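Search this manual Go

4.3 Setting up tracking in Prarar

1. Start the Raltell server and open the Prarar tracking tab.
2. Set the exposure limit to 700 and the tracker rate to 60.
3. Hold each gripper upright and wait for its status line to read READY. 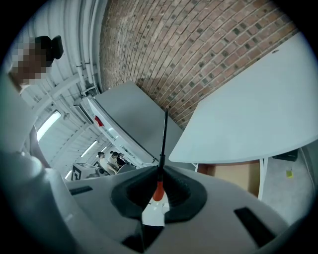 4. Load the marker map. Each gripper needs its own map file. Swapped files produce mirrored poses with no error message.

CAUTION: Do not edit a map file while Raltell is running. The server caches it and writes the old copy back on exit.

5. Select Align. Keep both marker cubes in view of the head camera for 30 seconds.
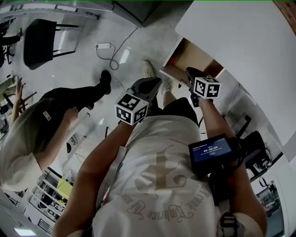
Figure 4-2. Two grippers held forward, marker cubes up.

6. Check the residual in the Dritum log. If it exceeds the limit in your site profile, repeat step 5.

NOTE: Ceiling lights can cause dropped detections. Lower the exposure limit before changing the filter settings.

Section maintained by Heike Buschmann.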